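Kidetti finger pad comparison, dark clothing subset

This folder holds the bedroom recordings from our comparison of two pad types on the Kidetti hand-held gripper. The job is folding and moving dark clothes on a bed. We chose dark fabric on purpose – black on black is where our tracking has been weakest.

Contents: 369 clips at 30 frames per second, one garment handling attempt per clip. Clips under 40 frames were dropped.

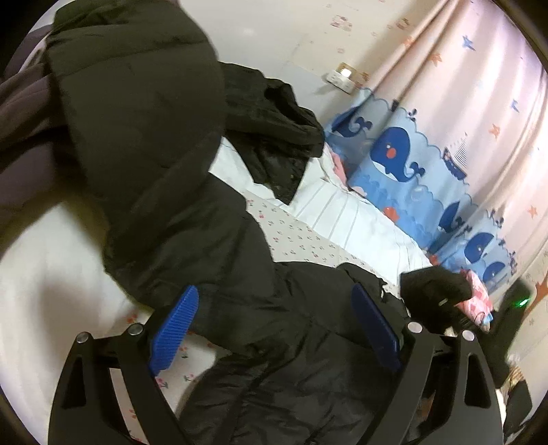
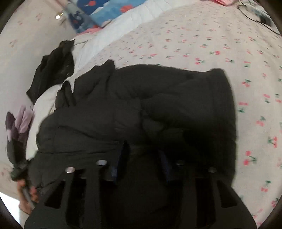

Both views: hand-held gripper, dark clothing, cherry-print sheet.

Trolard Manipulation Group, Gripper Testing

Pads: ribbed and smooth. The pad type is in the "pad" column of clips.csv. Check it before mixing the two.

Known problems: the lens is very wide, so undistort before measuring anything near the corners. Fabric between the fingers can go too dark to segment. Raising the exposure helped on some clips and washed out the sheet on others.

Labels were done by Aisyah Rondonuwu. Sota Yoshida wrote the loader, which expects the Dristora folder layout. The arm replays on the Ichikawa controller are kept in a separate folder and are not finished.

Please report bad labels with the clip number.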